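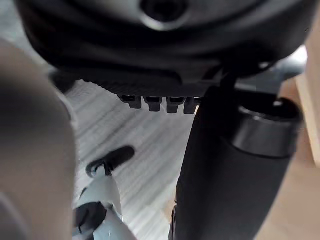
Underside of a chair seat, black plastic shell.

Drukindale Settlement Tables, data card

Summary
This package holds the random tables, price lists and map keys for Drukindale, a science fiction roleplaying setting published by Orkodari. It is meant for referees and for authors of character and campaign software. The tables cover starports, local law, trade goods and encounters. Rules text and artwork are not part of the package.

Contents
settlements.csv — 1769 rows, one per named settlement
trade_goods.csv — 54 rows, prices in Chamoun credits
encounters.csv — keyed to two ten-sided dice
map_keys.txt — place names by sector, with alternative spellings

Format
All files are UTF-8 with comma separators. Empty cells mean that the printed book gives no value. A zero is a true zero. Population is recorded on the printed scale of 0 to 9, and settlements with a code below 2 have no law level.

Known problems
The Torkstead sector was revised in February, and its trade routes no longer agree with the first printing. Where the two differ, the revised text has been followed. Colour codes for travel warnings are missing from the outer sectors.

Licence and use
Private and club use is free of charge. Print runs of up to 2000 copies are allowed with credit to the publisher — larger runs need written permission.

Maintainer
Fadwa Erraji, Orkodari. Please give the file name and row number when reporting an error.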